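Contents | Previous | Chapter 7 | Next | Glossary

Reading time: 7 min

Chapter 7
Laying Out the Parts Before the Build

Most guides to putting a desktop computer together start with a promise that it is easy. Anyone who has spent an evening hunting for a screw under a radiator may doubt that. The steps are simple enough on paper. The trouble usually starts earlier, with a bench that was never set up for the job.

Suppliers have noticed, and they will gladly sell you a cure. The Kellport catalog lists 645 trays, mats, bins and holders for assembly work, and the Estia range is nearly as long. Some of these are useful. Many are boxes with a higher price than other boxes. Before you buy any of them, ask what the holder does that a clean towel and a labeled envelope would not.

A fair answer has to do with position. A part that always sits in the same place, facing the same way, can be picked up without turning it over and touching its contacts. A missing part shows up as an empty pocket. Whether this saves much time is another matter. The Dierckx training notes claim that a shaped tray cuts assembly time in half, but they give no figures for how the trials were run, and we would not repeat the claim to a customer.

The case raises its own questions. Standing up, it looks the way it will look under a desk, and it is a poor thing to work in. Laid on its side with the cover off, it lets you lower parts straight down. It also takes up far more bench than beginners expect. 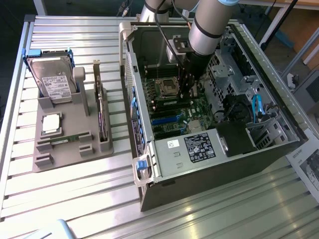
Order matters too, though perhaps less than the Wedance checklist suggests. That checklist insists on laying parts out strictly from left to right in the sequence they go in. We have seen good work done from layouts that ignored the rule. Grouping small parts together and keeping the hard drive where it will not get knocked over seems to do just as well. Try both in Exercise 2 and judge for yourself.

In this chapter you will plan a bench layout, check it against a parts list, and change it after a first build. Section 7.1 begins with the memory module, a part that people tend to pick up by the wrong edge.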